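Small Bathroom, Large Opinions: A Study of One Shared Washroom
Final report, Domestic Spaces elective
Raghda Hamdan

1. Why a bathroom

The rest of the class picked kitchens. By the time the sign-up sheet reached my end of the table on Tuesday, the kitchens were gone, the home offices were gone, and someone had claimed "hallway" with what looked like real excitement. I took the bathroom in the Losada unit because it was close to the bus and because I assumed a small room would mean a small report. The room kept its side of the deal.

The brief asked us to choose a room in regular use, record how the things in it are reached, hung, opened and put down, and propose changes a tenant could make without losing the deposit. The allowance was $100. I was warned that a previous group had spent theirs on a plant.

2. Method

I kept a log over 2 weeks in March. Each entry noted what a person wanted, where it was, and what they did with it afterward. I also asked the people who use the room to complain freely, which they did. I had planned a questionnaire with a five-point scale, but the first one came back with "it's a bathroom" written across it, so I switched to talking.

Two questions took up most of the log. The first was how the shower gets opened and closed. The second was where towels go, which sounds like it should have one answer.

3. The shower

I expected to write a paragraph on the shower and ended up with 4 pages of notes, most of them on the handle. It is curved, brushed metal, mounted vertically, and easy to find with your eyes half shut at 6:30 in the morning. A vertical handle suits people of different heights, and in this household that covers quite a range.

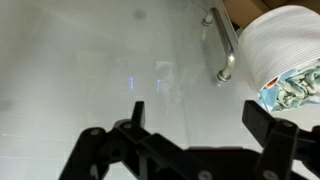 My main complaint concerns what people do to a handle once they have it. Everyone I spoke to admitted to hanging something on it. A washcloth, a robe, in one case a bag of clothespins. A handle is for pulling, but to a person with a damp washcloth and no free hook it is obviously a hook with ambitions. The washcloth then slides to the floor, gets picked up, and goes right back where it was. I logged this often enough that I stopped writing it out and used a W.

Smooth pale surfaces bring their own trouble, namely that they show everything. One resident wipes down after every shower. Another believes that water wipes itself down. I have tried to stay neutral in this report, but my notes from the second week are a little pointed.

4. Towels and the box

The towel bar is chrome and horizontal, and it is on the wall, so it meets every requirement I can think of for a towel bar. The white towel appears to hang there with its lower edge over the top of a brown cardboard box. For several days I treated the box as a temporary condition. Then I noticed that my own sketch plan had it drawn in ink.
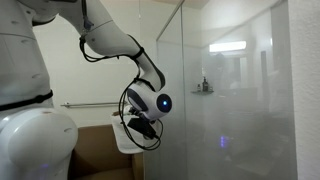
Residents had stopped noticing the box in much the same way. When I asked what was in it, I got "bathroom stuff," "I thought that was yours," and a long silence. It was generally agreed that the box was going to be dealt with. My instructor, reading a draft, wrote "by whom?" in the margin, and I have no data on this.

The real problem is that the bar and the box want the same piece of room. A towel hung long brushes the cardboard. A towel folded over double clears it but dries more slowly, and then gets moved to the shower handle, at which point see section 3.

5. Proposals

Move the box. This costs nothing and was received as radical.

If the box has to stay, swap it for a lidded bin that can stand a splash. I priced the Irniteo and the Tavares, and preferred the Irniteo because the lid comes off in one hand. The Tavares is better looking and has a latch that I could not work even when dry.

Add stick-on hooks for washcloths near the shower, low enough for the shortest resident. I liked the Dostano ones, which peel off without taking the paint along, at least on the sample board in our studio.

Leave the handle alone. It was doing fine before we got to it.

6. What I would do differently

Two weeks is too short. People behave well when they know there is a log, and the W count climbed steadily as they forgot about me. I would also measure drying time properly, with a scale, instead of squeezing the towel corner and writing "meh."

Receipts and the sketch plan are in the appendix. The box is still on the plan.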